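Keeping your make-up, brushes and bathroom shelf clean: household tips

4/18/26

Many people take good care about what they put on the skin, but they forget the things which touch the skin before. I mean the brushes, the sponges, the bag where everything lives together, and also the shelf in the bathroom. I have collected these tips during several years, first for myself and later for the customers of the small beauty shop where I work on Saturdays. They need only things which you have already in the kitchen or under the sink.

Washing brushes

Foundation and concealer brushes I wash once in a week. Powder brushes can wait two weeks. For eye brushes it depends on how many dark colours you use, but please do not wait for the moment when the white hair becomes grey.

Take a cup of lukewarm water and a drop of mild shampoo, the baby type is good. Hold the brush with the hair down and move it in the palm of your hand in small circles. The water should not come above the metal ring. Under this ring there is glue, and when the glue becomes soft the brush loses its hair, first one by one and then in a whole bunch. I lost in this way a very nice Vandero blending brush that I had for only two months.

Rinse until the water is clear, press with a clean towel, and give the hair its shape again with the fingers. Dry the brushes lying flat, with the hair hanging a little over the side of the table. Never standing up in a glass while they are wet, and never on the radiator.

Sponges

A sponge is more difficult than a brush, as it drinks the product deep inside. Wet it fully, rub it on a piece of plain white soap, squeeze, rinse, and repeat. If a stain stays after three rounds, leave it in a bowl with warm soapy water for 16 minutes and try again. I set the kitchen timer for this – if I leave it for longer I forget it completely and find it the next morning.

The microwave method I do not recommend. A dry sponge can burn there, and even a wet one comes out with a strange smell. Sponges are cheap. Change them when they have small cracks.

Powder which broke

A broken powder can be saved. Put the pieces back in the pan, cover with a bit of cling film and crush everything very fine with the back of a teaspoon. Then add rubbing alcohol, drop by drop, until it looks like wet sand. Smooth it, lay a piece of kitchen paper on top and press with something flat, for example a coin of the right size. Leave it open for one night, away from the cooker and from candles. I do this with blusher and face powder, but not with eye products. Those I throw away if they break.

The texture after is a bit harder than before, so use a brush with stronger hair.

Stains on clothes and towels

For foundation on a collar, do not start with water if the foundation is oily. Put a little washing-up liquid directly on the dry stain, wait some minutes, and work it from the outside to the middle with an old toothbrush. After this rinse with cold water and wash as usual. For lipstick, first take away what you can with the side of a blunt knife, and then do the same.

Mascara on a white towel is my enemy. Cold water, soap, patience. It is better to keep one dark towel only for the face, and everybody in the house should know which one it is.

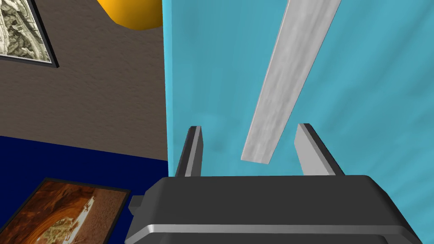 A reader from Ostov wrote to me that she does not agree with the washing-up liquid. On her silk blouse it left a pale ring which was worse than the lipstick, and she asked if I have tried it on anything other than cotton. She is right to ask. I tried it on cotton, on polyester and on one linen tablecloth. For silk and wool I would do a test on the inside of the hem, or bring it to the cleaner and tell them exactly what the stain is made of.

She also told me that she puts talcum powder on oily lipstick stains for one night before doing anything else. I did it in September with a stain from a red Jarkimora lipstick on my own scarf, and most of the colour was gone after the second wash.

The make-up bag

Empty it once in a month. Turn it inside out, shake it over the bin, and wipe the lining with a cloth and soapy water. The corners collect pencil shavings and powder, so use a cotton bud there. Let it dry open before you put the things back. If your bag is from fabric it can usually go in the washing machine at 30 degrees inside a pillowcase, but read the label, and take off the metal pendant if there is one.

Pencils should have their caps. When a cap is lost, I make one from a short piece of drinking straw, folded and taped at the end. It does not look elegant, but the lining stays clean.

Where to keep things

The bathroom is comfortable but it is warm and humid, and creams and lipsticks do not like this. I keep in the bathroom only the cleanser and the toothpaste. Everything else is in a drawer in the bedroom, in small boxes which were before for tea. Perfume I leave in its carton, in the dark.

Write the month of opening on the bottom of each product with a permanent marker. On most packages you find a small drawing of an open jar with a number, and this number says how many months it is good. Mascara has a short life, and I do not keep mine for more than three months even if there is still product inside. Do not add water to a dry mascara.

Nail varnish and its problems

When the bottle does not open, hold the cap in hot water from the tap for one minute and turn it with a rubber glove. Next time, wipe the neck of the bottle with remover before closing. Keep the bottles standing. If the varnish is thick, use two drops of thinner and not remover, as remover breaks it and it will never dry properly again. I buy the Ó Riain thinner, the small bottle, and it stays with me for a long time.

On a wooden table do not touch a spill with remover. It takes the finish of the table with it. Let the varnish dry, then lift it slowly with an old plastic card.

Mirror and shelf

For the mirror I mix one part white vinegar and one part water in a spray bottle. Spray the cloth and not the mirror, then the liquid does not run behind the edge and make black points. Hairspray on glass goes away with a little rubbing alcohol on cotton wool. On a marble shelf no vinegar, please – only soap and water, and dry it after.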